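The dropped grasp on run 592

November 28, 2020

I said in my last post that I would write up the gripper fault once I understood it. I mostly do now.

The job is simple. The arm picks colored blocks from one bin and moves them to the next, then back again, and it does this unattended for as long as we let it. On run 592 it stopped with a block still in the fingers and the controller reporting an open gripper. Victor Tanui restarted it and it went on for 13 more picks before doing the same thing.

I blamed the finger position sensor and lost a day swapping it. The new one gave the same false reading.

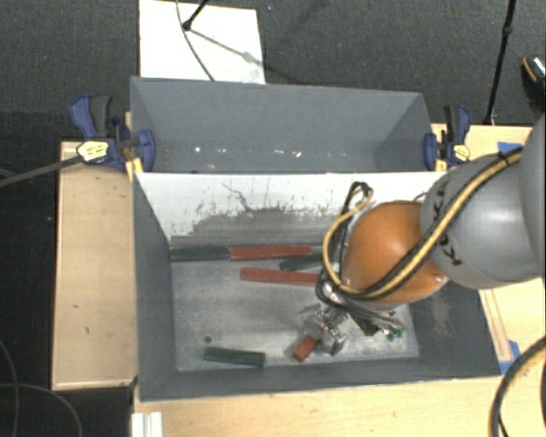 What I should have checked first was the cable. Helmi Saarela went through the log, all 3,632 picks of it, and pulled out every false open. There were 79, and nearly all came with the wrist turned far toward the divider. In that pose the signal cable was bent hard right at the connector – one conductor had broken inside the jacket, where you can't see it.

The worse part is what our script did next. It took "open" to mean the block was gone and sent the arm off to the next pick at full speed. Now a mismatch between command and sensor stops the arm until someone clears it by hand.

I have a new cable on order from Bumeck. Until it comes, wrist rotation is limited in software and we only run with a person at the stop button.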